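Location shoot safety checklist: hotels and guest accommodation
Drimthorpe Photography, revised March 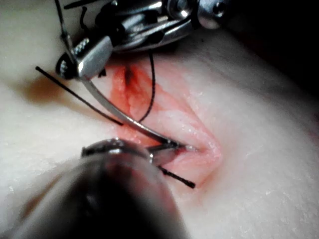 Complete one sheet per property. Mark each line OK, Fix or N/A and leave a copy with the duty manager before the first frame is shot.

Arrival and access

Certificate of insurance sent to property: OK
Loading dock booked: OK. Dock closes at 18:00, so gear goes out through the side lobby after that.
Fire exits on the shoot floor walked and clear: OK
Housekeeping told which rooms are in use: Fix. Two rooms were still on the cleaning list.

Lighting and power

Cords tagged and tested: OK
Cords taped down across walkways: Fix. The tape lifted on the corridor carpet. Use rubber cable covers there.
Sandbag on every stand above shoulder height: OK
Hiltix heads cooled before packing: OK. Allow 18 minutes with the fan running.
No more than three heads on one room circuit: OK. The Himix packs count as a head each.
Sprinkler heads clear of stands and softboxes: OK. Keep 90 cm in all directions.

Rooms and suites

Furniture moved by two people: OK
Original furniture position photographed before moving: OK
Balcony door locked when a tripod is set up beside it: Fix. The latch in the corner suite doesn't catch. Reported to maintenance.
Bathroom floor dry before stands go in: OK
Candles: N/A. Property allows battery ones only.

Pool and outdoor areas

Battery lighting only within 3 m of the water: OK
Closed-toe shoes with grip: OK
Deck closed to guests during set-up: Fix. Sign was up but the gate was left open.
Drone: N/A

Crew

First aid kit on the floor in use: OK. Replace the small dressings.
Meal break taken: OK, late.
Emergency number and property address on the call sheet: Fix. The sheet had the head office address.

All Fix items need to be closed before the dusk exteriors. The Nedeljković booking uses the same rooms layout, so carry the cable cover and balcony comments over to that sheet.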